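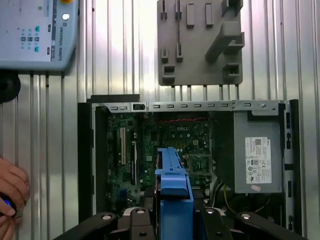

Friday, late

I want to write this down before I sleep, because tomorrow I will remember only that my back hurts.

The old Dell is open since after lunch. Zamfira Grecu gave it to me in August, when her office changed all the machines, and she said to me, "Take it, or it goes to the container." So I took it. For weeks it stayed beside my shoes in the hall, and every morning I said to it, not today. Today was the day. I closed my mail at one o'clock, I moved the plant, and I took off the side panel.

I had forgotten how much I like the inside of a computer. From the outside it is a dull thing, like a box for files. Then you open it and there is a small town in there. The board is dark green and full of little black chips, with the name DELL in white near the top, as if somebody wrote the name of the town on a roof. The power supply stands on the right with its label, and the label has more symbols than I can understand. I tried to read them with my glasses, and after that without my glasses. There is also a small pink sticker under the label. I suppose a person in a factory put it there and it meant something to this person. I left it in its place.

My plan was simple and I wrote it on the back of a Giltwood receipt: clean, look at every cable, see how the blue plastic parts come out and go in, decide about the drive. I made 2 hours for this in my head. It took the whole afternoon and a piece of the evening, and I did not finish the list.

The blue parts are what I thought about most. In this kind of computer the company makes in blue the plastic that you are allowed to touch. At least this is how Gøran Haugland explained it to me many years ago, when we both worked at Tellow and he repaired everything on our floor, also things that were not broken. "Blue is for your hands," he told me. "The rest is for mine." I don't know if this is a real rule or only Gøran's rule, but I have followed it always and I never broke anything blue.
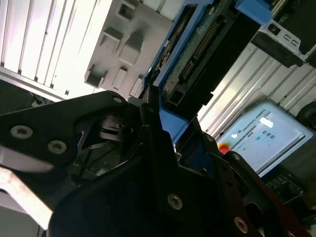

He had another rule, that you should look at a computer from underneath as well, like a mechanic looks at a car. I laughed at this then. But it is true that from above everything looks tidy, and from below you see where the plastic has its square holes and its small corners, and how one piece is meant to hold the next. I also like the pins on a connector, two rows, gold and very thin. When I was young I was afraid of them. I believed that if I breathed in a wrong way they would bend. Now I am only careful.

At four Despina Pană called me about the soup pot which I still have from her. I said yes, yes, I will bring it on the weekend. She asked what I was doing and I told her, and there was a silence, and then she asked if I did not have a better computer already. I do have one. I had no good answer for her. I said that it is calm work. She told me that washing a soup pot is calm work too.

After the call I drank my coffee standing, because the chair was full of screws on a towel. I must buy a small box with separate places for the screws. I write this sentence in my diary maybe every year.
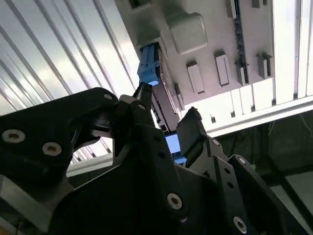

I was thinking then about the connectors, and how little language there is for them. In my first language I would say that a plug "sits well" or "sits badly." In English I asked Sebastian Pascu once, and he told me that the right word is "seated," a connector is seated. I find this very nice. It makes me think about a person in a theater who has found his place and has put his coat on his knees. So today I went from one to the next and asked myself, are you seated? It is a slow way to work. For the small ones at the back I needed the lamp, and the lamp has a short cable, so I turned the table instead.

Traian Hodoroagă came by at half past five to return my drill. He is not a patient man with small things. He looked inside for one minute and said there are too many wires for a machine that only needs to show recipes. Then he told me that in Dondham there is a shop which sells used memory, the shop of Crăciun, and that I should ask for 22 and not pay 30. I wrote it down. He stayed for bread and cheese and explained to me what is wrong with my kitchen door. I know what is wrong with my kitchen door.

When he left it was already dark, and I came back to the cables. This is the part where I have less patience than I like to say. The power wires are red, yellow, orange and black, and they hang in a loop before they go to the drive, and the blue data cable crosses under them. I would like everything to go in straight lines, but the cables have their own length and I cannot discuss it with them.

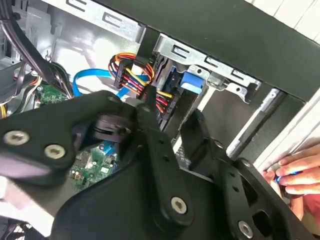
Power wires and the blue data cable, by the drive.

I did not decide about the drive. If I keep it, I must look what is on it, and Zamfira says that it is only old price lists, but I prefer to ask her one more time before I erase. If I don't keep it, I must buy another one, and then the free computer is not so free. I will call her after breakfast.

For tomorrow: the box for screws. The soup pot. Ask Sebastian if he still has the long brush. Move the lamp to the other socket so I don't have to turn the table again.

The towel with the screws is now on top of the refrigerator, where the cat doesn't go.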